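May 10, 2021
Workshop notebook, dye bench

Back at the madder bath this morning after leaving it alone for most of March, and I have to say I missed the smell. The kettle took forever to come up, as it always does when I fill it from the back tap, so I had plenty of time to tidy the shelf and sort the skeins that came in from Bremport.

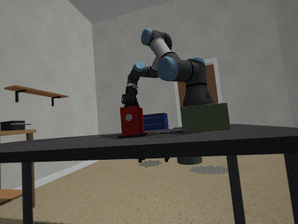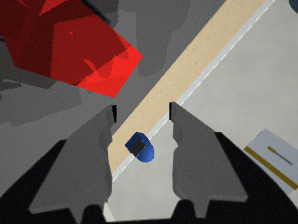
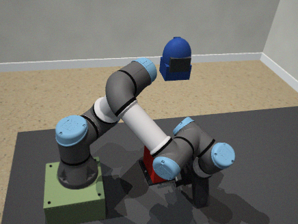
Three views, simulated arm.

The Bremport wool is lovely stuff, a bit greasy still, so it got a second scour before anything else. I weighed it dry at 414 grams, then 367 once the grease was out and it had hung over the weekend. That's a bigger drop than I expected! I'd quoted the alum on the first weight, so I worked it all out again on the back of the Sernero invoice (if anyone wonders about the scribbles, that's me).

Mordant went in slowly, with the lid on and the heat kept low. For the madder itself I used the last of the Moradi root, chopped small and soaked overnight. The first skein came out more brick than rose, and I think the bath crept up too hot while I was on the phone. The second I lifted earlier and it's a softer, pinker color, very close to the old sample card from Testgate that we all like so much.

Small skeins are labeled with string tags and hanging by the window. Please don't move them, I want to see how they look in evening light before I rinse again. Batch number is 91 in the card file. There's enough liquor left in the tall bucket for an exhaust bath, so if anybody has odd bits of silk lying about, bring them along tomorrow and we'll see what we get.

Still to do: order more alum, descale the kettle.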